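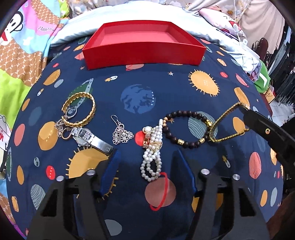 MINUTES OF THE EQUIPMENT SUBCOMMITTEE
A story

The Equipment Subcommittee of the Famari Auction House met on Sep 18, 2018 to consider the purchase of a sorting arm for the jewelry department. The Secretary recorded that all members were present and that the radiator was not.

The Chair read the purpose of the request into the record. Estates arrived at Famari in a mixed condition. Watches came in under bracelets, earrings came in without their partners, and pearl strands came in around whatever had been nearest to them in the drawer. The department wished to have an arm that could lift one article at a time and place it in a box without harm to its neighbor.

Two quotations had been received. The Broster arm carried a higher price and a service contract of 52 weeks. The Marciniak arm was cheaper by 2,000 dollars, but its grippers were sold separately, as were the pads for the grippers, as was the screwdriver. The Member for Accounts observed that the second quotation became the first quotation if one read to the last page.

The Head of Jewelry asked to speak. She stated that she had handled other families' belongings for most of her working life and had no objection to assistance. She wished only to know how the arm would be taught. The Chair referred her to Appendix B, under which hand-held grippers would be used by staff to demonstrate the work on ordinary household surfaces, at a cost of 1,000 dollars for the pair of tools.

The Head of Jewelry asked whose hands would hold them. The Chair said that the appendix did not specify. She asked that the appendix specify.

There followed a discussion of pearls. The Head of Jewelry explained that a strand must be gathered before it is raised – never taken by one end – and that a filigree earring should be approached from the side of the hook. The Secretary was asked whether this was being taken down. It was. The Member for Accounts asked under which budget line such knowledge was held. After a search of the papers, it was found to be held under none.

The Chair proposed a new line, to be called Instruction, and asked what sum would be proper. The Head of Jewelry said that she had not been asked that before and would need a moment. The subcommittee sat for around 8 minutes. The Secretary did not record what was said at the window, as it concerned the weather over Buso and the ferry.

She returned with a figure. It was higher than the pads and lower than the arm. The Member for Accounts entered it in pencil, then went over it in ink.

It was resolved that the Broster arm be ordered for delivery in January, and that Appendix B be amended to name the department's senior handler as instructor. The Head of Jewelry asked that the old felt trays be kept. There was no motion on the trays, and they were left where they were.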